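What I did in the Mak project (and what I'd do differently)

My part of the Mak project report, by Kenza Nasr. The code notes are in Youssra's section, so skip to hers if you want the training settings.

OK, so our question was pretty small. If you teach a robot arm to tidy a table using demos people recorded by hand, does it matter how messy the table is in those demos? Zhenhua Qiu thought it wouldn't. I thought it would, a lot, and I said so in our October meeting in front of everybody, which made me very motivated to get good data!

We recorded 600 demos with the hand-held grippers. 300 of them were "neat" demos, where things start out standing up and spaced apart, and the other 300 were "spilled" demos, where stuff lies on its side and points every which way. Same white table, same kind of everyday things (tubes, bottles, snack packets, whatever Rania Bensaid had in her bag).

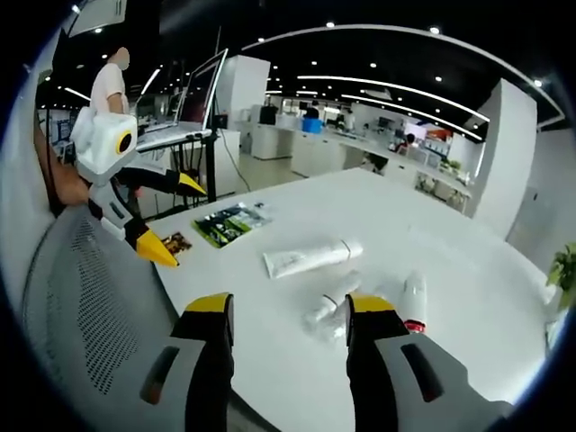 Figure 1. A spilled layout from the gripper camera, with a second gripper at left.

The way we made the spilled layouts changed as we went. At first I just dropped things, but I have habits, it seems, and my bottles kept ending up in the same corner. So Ghizlane Erraji wrote a little script called Skirusent that picks an angle and a spot for each thing, and you place it by hand as close as you can. It's slow. It's also very boring at 9 in the evening. But the layouts got a lot more varied once we stopped trusting me to be random.

Each demo was one pick and one place, and then you put the gripper back at the start pose and go again. We threw out any demo where the camera tracking jumped. Mostly that happened when somebody swung the gripper too fast, and that somebody was usually me.

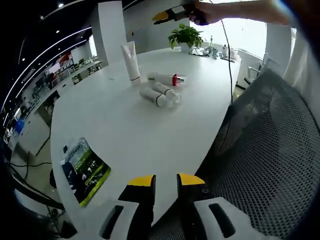
We also had to agree on what counts as a good grasp, and that took way longer than I expected. Zhenhua wanted "it didn't fall," end of story. I wanted to mark down the ones where the thing twisted in the fingers, because a twisted bottle is a pain to set down straight. We went with two scores in the end, one for holding and one for placing, and I'm glad we did – the placing score is where all the interesting stuff showed up.

So, results. We trained 3 policies: neat only, spilled only, and half and half. On holding, they were all pretty close. On placing, the neat-only one was clearly the worst when the test table was messy. It would close on a tube lying at a slant as if the tube were standing up, and then tip it over on the way down.

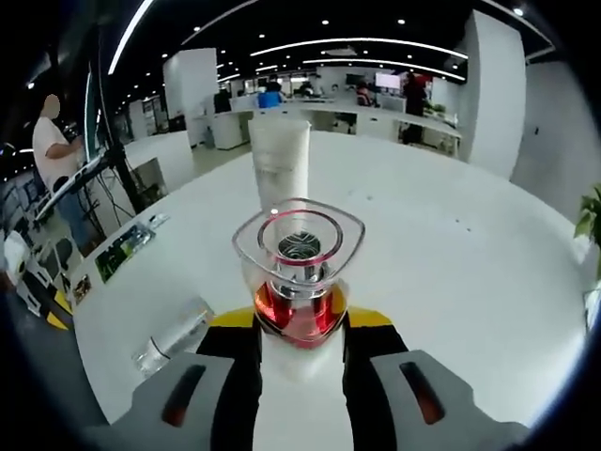
The half-and-half policy did best on both kinds of table, and I did not see that coming. I had my money on spilled only. Rania's idea is that the neat demos teach it what a finished table looks like, and I think she's probably right, but we never tested that, so please read it as a guess.

Two things I'd change. I'd have more than one person score the placing, and I'd save the Skirusent seeds with every demo (we lost the early ones, sorry Ghizlane). Clear plastic deserves its own test set too. Youssra Ezzat has started a list of things to try for that, and it's in the shared folder under "next."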